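Spent July swapping grippers on the two-arm bench. Notes in a thread, mostly so I can find them again.

Both arms are the same kit with the same two-finger layout. The orange one has Flostent fingers, the black one has Gustex. Everything runs off one Holanda controller board.

Task is cloth. Pick up an edge, fold it over, let go. 80 folds per gripper, same towel throughout.

Flostent first. Good at pinching a single layer, poor at letting go. Terry loops catch on the fingertips and the cloth comes back up with the arm. Filing the tips helped a bit.

Gustex releases cleanly but needs a wider approach. It also draws more current when closed — I had to limit it to 800 mA or the servo got too warm to touch.

Logged 3929 grip events across both. 171 were double grabs, nearly all of them on the care label side.
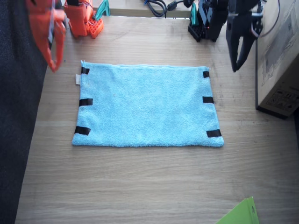

Tape on the short edges made more difference than either set of fingers. The overhead camera finds black on blue far more easily than a pale edge on a pale table.

Next is the Allmont soft tips, on both arms this time. Same towel, same tape, same current limit. Will add the numbers below when I have them.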